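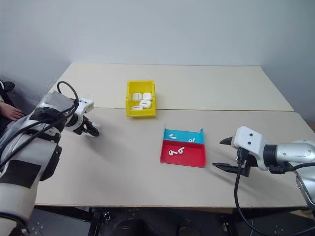

Kleinkram-Ecke: Stöpsel hier, Etui da

Letzten Monat hatte ich in der Werkstattpost gefragt, was bei euch zu Hause am schnellsten durcheinandergerät. Ich hatte mit Schrauben gerechnet, mit Batterien, vielleicht mit Knöpfen. Und was kam? Kopfhörer! Diese kleinen weißen, kabellosen, die in jeder Schublade auftauchen, nur nie zusammen mit der passenden Ladehülle. Also habe ich mir das Thema im April vorgenommen und mich mal wieder an den Tisch gesetzt (mein liebster Ort, ihr wisst es ja).

Mein Ansatz ist ziemlich schlicht: Hüllen und Stöpsel kommen erst einmal getrennt voneinander unter. Die weißen Ladehüllen wandern in den gelben Kasten, die losen Stöpsel in die offene Schale daneben, die mit dem blauen und dem roten Fach. Ich weiß schon, jetzt schreiben mir wieder einige, dass man die Dinger doch einfach gleich in die Hülle stecken soll. Ja, wenn man wüsste, in welche! Bei vier weißen Hüllen sehe ich von oben jedenfalls keinen Unterschied, und bei den Stöpseln geht es mir genauso.

Die Farben sind übrigens das Beste daran. Weiß auf hellem Tisch ist eine Katastrophe, da greift man dreimal vorbei. Weiß auf Rot oder Blau springt einen förmlich an. Ich hatte vorher eine hübsche graue Filzschale von Dedano in Gebrauch — sehr schick, aber die Fusseln setzen sich überall fest, gerade in den feinen Gittern. Die liegt jetzt im Flur und trägt Schlüssel, das kann sie auch.

Ein Wort noch zum vorderen Rand am gelben Kasten: Er ist niedriger als die Rückwand, und das finde ich beim Sortieren enorm angenehm. Man kommt von vorn mit der Hand hinein, ohne alles umzukippen, und sieht trotzdem, was drinliegt. Bei hohen Kisten fische ich immer blind herum und ärgere mich.

Bei den Fächern bin ich noch nicht ganz entschieden. Eine Zeit lang habe ich Blau für »gehört sicher zusammen« genommen und Rot für alles Ungeklärte. Dann wieder Blau für links und Rot für rechts, was beim Zuordnen schneller geht, aber nur, wenn man vorher auf die winzigen Buchstaben am Stiel schaut. Ich brauche dafür inzwischen die Lupe, so viel zum Thema Alter! Wer von euch eine bessere Aufteilung hat: bitte her damit, ich probiere alles aus.

Zum Putzen nehme ich eine weiche, trockene Bürste und sonst nichts. Kein Wasser, kein Spray, auch wenn es in den Fingern juckt. Und die Hüllen bitte innen nicht vergessen, in den Mulden sammelt sich erstaunlich viel Hosentaschenstaub.

Offene Schalen und kleine Kästen in kräftigen Farben gibt es gerade wieder bei Plavach, gleich hinten bei den Bürosachen, das Stück für 60 Cent im Restekorb. Schaut ruhig auch in die unteren Lagen, oben liegt meistens nur das Beige, das keiner haben will.

Eure Vorschläge zur Facheinteilung sammle ich bis zur nächsten Ausgabe. Dann sind die Ladekabel dran, und davor graut es mir jetzt schon ein bisschen — ich habe die Kiste neulich nur kurz aufgemacht und ganz schnell wieder zugeklappt.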